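Reviews > Home network > Patch panels

Velgate 12-port patch panel, one month in
2022-01-28

I bought the Velgate to tidy up the cabling in my back room, where everything used to run straight into the switch. It was 3 pounds dearer than the Lunditz I nearly ordered and it came in a plain box with a bag of ties and no instructions.

The numbers are the best thing about it. They are white on black and printed large enough to read from a standing position, which my old panel's were not. I have had to trace two faults since fitting it and found both in a few minutes.

Build is fair for the price. The strip is stiff and doesn't bend when you push a plug in. The labels in the bag are poor - the glue gave up within 13 days - so I bought a roll of Mosness tape and used that.

Punching down the cables at the back is fiddly. The slots are close together and the colour code is printed in tiny letters, so do it on the floor or a bench before the panel goes up. I spent more than three hours on it, though I had not done one before. Pacita Baluyot, who fitted the sockets upstairs for me, does a whole panel in far less and still complained about the slots.

Short patch cables suit it best. Mine are a mixed lot, and I would go for bright colours again as they are much easier to follow back to the switch. Cables with a stiff boot are harder to get out when the ports on either side are in use.

I would buy it again, with better labels.

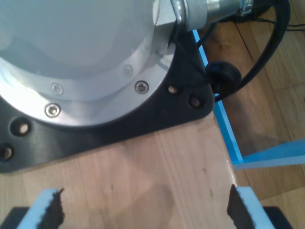

Yellow cable, numbered panel and Netgear switch in the second one.
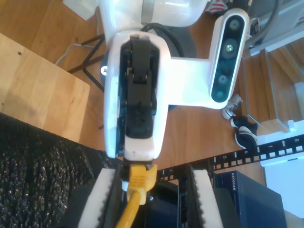
Does the panel need its own power supply?

It doesn't need any power. It only joins one cable to another, and the switch is the part that has to be plugged in.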